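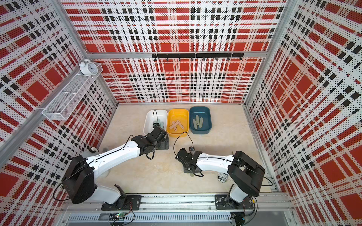 Pandon_owner replied that a twin bell is fine for a bedroom but useless in a workshop, where you end up ignoring it after the second morning.

June, 7:40 am
Posted by sena_street

I don't agree with that. I have used a wind-up twin bell for years and never slept through it. The question I started with was about keeping time, and I would like to get back to it. Mine gains four minutes a day. The Sornido shop quoted me 149 for a clean and adjustment, and a new one costs a lot less than that.

gearlash
149 is too much for an alarm movement. Most of them were made to be thrown out. Open the back and look for the small lever marked F and S. Move it a hair toward S, wait a full day, check it against your phone. Do not move it twice in one day or you will chase it all week.

Pandon_owner
Agree on the lever. Disagree on throwing them out. I have a Furukawa that was my grandmother's and it runs within a minute a week after one cleaning. The old ones have proper steel pivots. Some of the new ones are quartz inside with the bells added for looks.

sena_street
Mine is wind-up, I hear it tick. Does it matter when I wind it? I do it at bedtime, sometimes I forget and do it in the morning.

gearlash
Yes it matters. The spring pushes harder when it is full, so the clock runs at a different rate at the end of the day. Same time every day, full wind. Do that for a week before you touch the lever.

drawer_37
I would skip all of this. Quartz, one AA battery, done. I paid for two repairs on a wind-up and it still stopped every winter.

Pandon_owner
Stopping in winter is old oil going thick. That is a cleaning problem. Was it cleaned either time or did they just put more oil on top?

drawer_37
No idea. The receipt says "service."

gearlash
Then probably more oil. Ask next time.

sena_street
OK - I have set a reminder to wind it at 10 pm and will leave the lever alone for now. If it still gains after a week I will open the back. Does anyone know if the back on these unscrews or pries off?

gearlash
Take the winding keys off first. They turn off in the direction of the arrow reversed. Then look for two small nuts.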